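Spent Monday at the Drotar open day out past Chisholm and I've got thoughts. Thread, because I can't shut up about it.

They build the driving software for the Protow, a passenger car that handles country roads by itself with a safety driver sitting there ready to grab the wheel. No city stuff. Farm roads, villages, bends, tractors. I've wanted to see this up close for ages!

Started in the shed with Alper Sönmez, who runs the perception team. He put a recorded drive on a big monitor and let us pick any moment and ask what the car thought it was looking at. Someone picked a hay bale. We were there for a good while.

My favourite bit - he turned the layers on and off one by one. Edge lines, centre line, posts, then trees. With only the lines switched on it's surprisingly easy to follow why it chooses the path it does. With everything on it looks like a bowl of spaghetti in 4 colours.

The test loop is 30 km and they've now done it 231 times, in both directions. Alper reckons shade is harder than rain. Tree shadows across the lane used to make an older version brake for nothing, so they went back and hand-labelled a heap of them.

Then the ride! Kaan Kahraman was our safety driver. Hands resting in his lap, eyes on the road the whole way, answering questions without once turning his head. You can tell he's done it a lot.

First few minutes I was gripping the door handle. After that I was mostly looking out the window at farms (sorry, Kaan).

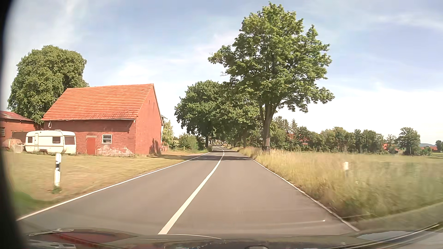

It holds its spot in the lane really steadily, a touch further from the verge than I'd sit. I asked about that and Kaan said it's on purpose, long grass can hide a kid or a dog, so it keeps its distance where there's room.

He took over twice on our run. Once for a roundabout they haven't cleared yet, once for a cyclist he wanted to give more space. Both get logged and someone on Alper's team watches them back the next morning.

Things I didn't get to ask: what it does on gravel, what it does at night, and who named the other car Nadumura. Next one's in December and I've already put my name down. If you live out that way, go, and ask for the layers demo.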